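Drodard handheld gripper kit, used for a few months

Posted 13/04/2024

Bought this one with my own money. £316 for the kit, the Cruickshank mount was extra. Had it since September so think I've got a fair idea of it by now.

What you get: handle, trigger, two fingers, camera bracket, bag of screws, a USB lead that's too short. You squeeze, the fingers close, the camera records, and the recordings go off to train an arm to do the same job. No arm in the box obviously. Software is Fundavico, free for the first 6 months then you pay. I've paid.

Putting it together took an evening. Instructions are one folded sheet and the drawings are tiny. Step 4 has the bracket the wrong way round, or it did in mine. Took it apart again, swore a bit, fine after that.

The fingers are the good bit. Black plastic, blocky, square tips. Thought they'd snap the first week and they havent. They open nice and wide too, mugs are no bother. Thin stuff is harder. Paper, forget it. A credit card took me ages to learn. 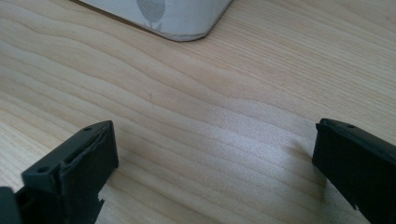

Fingers open over the table, small mounting holes in the plastic.

Holes in the fingers are handy if you want to bolt on your own pads. I put rubber ones on for glass jars, cheap sheet from the hardware shop, much better grip. Should come in the box at this price.

Weight is ok for half an hour. After that my wrist knows about it. Trigger spring is too stiff, and my partner has smaller hands and gave up quite quickly.

Have done 3228 recordings on it so far. Lost a few early on when the lead worked loose, so tape it down. Upload is slow in the evenings. Bright patches on a shiny table can confuse the tracking, I just pull the blind down.

Compared with the Pranenness one: that's lighter and the trigger is lovely, but you can't change the fingers and spares take forever. Sent mine back.

Support answered in two days, polite, posted a new screw set for nothing.

Good: fingers, price, spares
Bad: spring, lead, instuctions

Would buy again. Get a longer lead at the same time.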